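Equipment planning gallery: hand-held grippers and the kitchen station

This page goes with the spending plan for the next stage of the Drolach project. It covers the work being done now with the hand-held grippers and what we want to buy to keep it going.
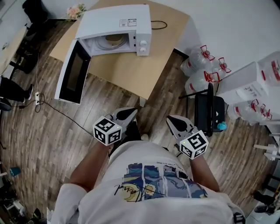
The plan was put together by Nana Agyeman, with prices collected by Souad Tahiri. It replaces the draft from January, which had everything under one heading and was hard to compare with the quotes.

Grippers

We own two pairs and want four. Each pair is a left and a right gripper, each with a marker cube fixed at the base. The Narkix quote is per pair and includes the cubes, one spare set of jaws and a charger. Mandeck quoted for the grippers alone, which looked cheaper until the cubes were added as a separate line. The two totals came out within £40 of each other.

We have gone with Narkix for the grippers, mostly on delivery. Mandeck would have sent one pair straight away and the other after the main recording block had started.

Jaws are a running cost and have been moved out of the equipment line. The inserts wear at the tips first. Nana has asked for 13 spare inserts in the first order, and after that we reorder when the box is down to four. Please write the change in the log when you fit new ones – three changes went unrecorded last time and the stock figure was wrong for weeks.

Marker cubes

Printed faces get scuffed and the cubes then need new ones. We looked at printing our own. The printer is good enough, but cutting and sticking the faces square took longer than expected, and two of the cubes had to be done again. The plan allows for a sheet of ready-cut faces from Narkix at £46. One sheet should see us through to the summer.

Appliances for the kitchen station

One microwave is in use. The plan has money for a second, of a different make, with a different kind of door. Anyone who has been through the recordings will know why we want this: a whole set made with one door teaches you a lot about that door. Dials or buttons on the second one are both fine. The catch or pull on the door should not be the same as the one we have.

Souad suggested buying second-hand, and we agree for this item. The limit is £50 and it must be tested for electrical safety before it goes on the table. A new one can be bought if nothing suitable has turned up by the time the grippers arrive.

A kettle and a toaster were in the January draft. Both have been taken out. We can come back to them once the tasks with the microwave are finished.

Tables and floor

No new tables. The ones we have are a sensible height for most people, and the money is better spent elsewhere. Nana's note on layout asks for three things to be allowed for when appliances are moved:

Room for the microwave door to open fully. It swings a good way out and the person using the grippers needs to stand clear of it.

Power near the table. We need two more extension leads with their own switches, plus cable covers for the stretches that people walk across.

Storage for anything not in use. One set of shelves is in the plan, from Pavlović, delivered flat.

The cable covers were left out of the first version by mistake. They are cheap and should be ordered first.

Bowls and small items

A small sum is set aside for containers and bowls. Buy a mixture of sizes and shapes, and check that they fit on a turntable before taking the labels off. Glass is left out of this round. Receipts go to Souad by the end of the month in which the thing was bought.

People's time

This is the largest line and the one most likely to be wrong. A session with the hand-held grippers needs one person doing the task and a second person checking the recordings as they come in. We have tried it with one person doing both, and the faults were found the following morning, when the table had already been changed over for something else.

New people get a half-day of practice before anything they record is kept. The plan counts that half-day as paid time. It was not counted in January, which is one reason the total has gone up.

Arms tired sooner than we had allowed for – mainly in tasks at the back of the table. Sessions are now shorter, with a proper break between them, and the number of sessions has been raised to make up the difference.

The robot arm

A quote for a second arm has been received from Mandeck. It is kept on file and is not part of this plan. At present the one arm is idle for a good part of the week while recordings are sorted, and a second would be idle with it. We will look at this again when the four pairs of grippers are in full use.

Order of buying

1. Cable covers and extension leads
2. Two pairs of grippers, with the spare inserts
3. Marker faces
4. Second microwave
5. Shelves
6. Bowls and small items

Items 1 to 3 are approved. Item 4 is approved up to the limit given above. The shelves are waiting on a delivery price from Pavlović, and the bowls can be bought as needed.

Corrections to prices should be sent to Souad Tahiri. Questions about the layout or the session times go to Nana Agyeman.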